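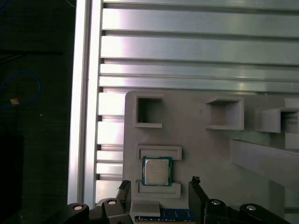

Do you really need a new computer?

Posted June 5, 2026

Every spring the ads come around telling me my desktop is too old, and every spring I get a little closer to believing them. This year it was Trelleck, a store I have bought from twice and probably will again, offering me $92 off a machine if I "traded up." The machine was $645 before the discount. I have my doubts about who is doing the trading up here.

I asked the salesman what the new one would do that mine doesn't. He said it was faster. I asked at what. He said "everything," and then he said "multitasking," which is a word I have not heard anybody use at home. I write letters, pay bills, look at pictures of the grandkids and lose at solitaire. I can't lose at solitaire any faster than I do now.

To be fair, my computer had gotten slow. It took long enough to start in the morning that I could make toast. So I did what I should have done last November and looked at what was starting up with it. There was an Amano photo program I don't remember putting on there, two things that check for updates to other things, and a cleaner called Flastisum that promised to speed up my PC and was the biggest hog of the bunch. I took them all off. The toast is now a problem because I get back before it pops.
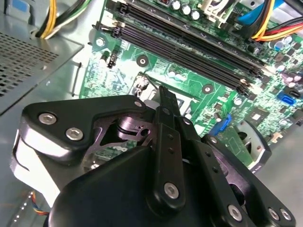
Then there's the question of parts. People online will tell you to add memory, swap the drive, change the processor, and by the time you've followed all that advice you have spent the price of a new one and own a pile of screws. I don't fully trust that crowd either. A bigger drive made sense for me because the old one was nearly full, and I got one with 500 gigabytes for less than a decent pair of shoes. The processor I left alone. Nothing I do asks much of it.

Stitness, the repair place over by the post office, wanted $145 for a "full tune-up." I asked for a list of what was in it. The list had dusting on it, and "optimization," and a courtesy inspection that was apparently not much of a courtesy – it had its own line on the bill. I went home and dusted it myself with the power off and the cord out of the wall.

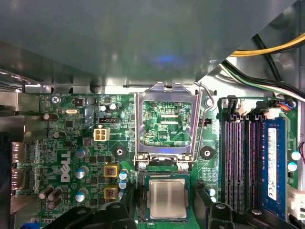

Inside a Dell desktop, with the processor socket open.

Some folks do need a new one. If yours can't get security updates any more, I would take that seriously, and I wouldn't do my banking on it. If you edit video, you already know more about this than I do. But if the only thing telling you it's too old is a flyer, I'd clean out the startup list first and give it a month. Trelleck will have another sale on by then.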